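Visit to the Koduslow retreat house, Feb 22, 2019

Giang Kim and I went up to Koduslow to see the house the Phí fellowship has used as its centre since it left the rooms on Vanetti Street. Lucía Campos, the warden, met us at the gate.
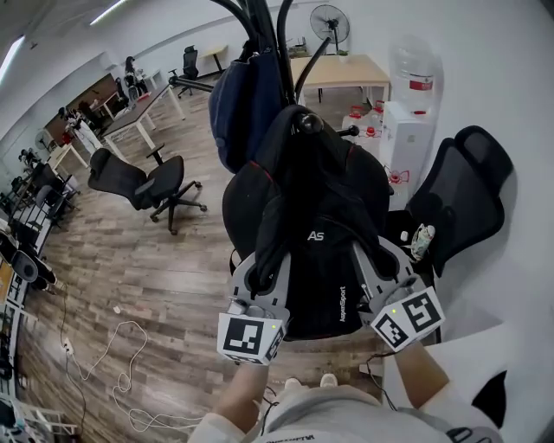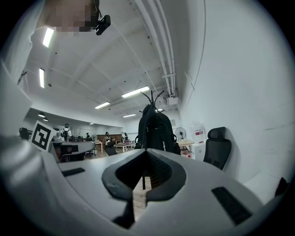
The fellowship has 82 members, and 3 of them live in all year. The rest come for the May gathering or for weekends. Visitors leave coats and bags before going up to the chapel, and a tall stand like the black one in the first picture, with curved arms and round knobs, is plenty for a group of our size. Shoes come off at the chapel door. The chapel seats 50 and faces east over the reservoir. Evening prayer is read by a different member each night and lasts half an hour, most of it silent.

Abdelilah El Khatib showed us the library on the upper floor. It holds the founder's letters, which Hòa Cù is putting in date order, and a run of the old newsletter with 2 issues missing. Readers need to write to the warden first. The bus from Kasico stops at the foot of the hill.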